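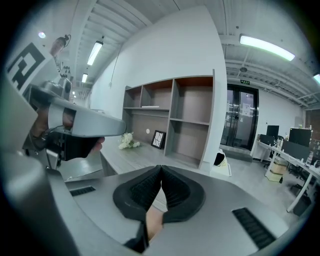 The Kustbridge detention count is a running tally of people held without trial after the closure of the Kustbridge port assembly. It was started in September by Danilo Baluyot, a former court clerk, and is published every Tuesday.

The tally lists 955 people as detained, 7 of them sentenced. The interior office has given a figure of 2000 "processed," a word it has never defined, and has at other times said that no political prisoners exist. The two claims are hard to square.

Baluyot's own numbers have drawn criticism as well. An entry requires two sources, but early lists accepted relatives of the same detainee as separate sources, and names spelled two ways were sometimes entered twice. A review by the Skullov legal aid group removed several duplicates. The group did not publish its method.

Supporters often cite a total of 1000 or more. The published lists do not support this. Releases are poorly recorded, and transfers to the Kälin barracks may appear as new arrests.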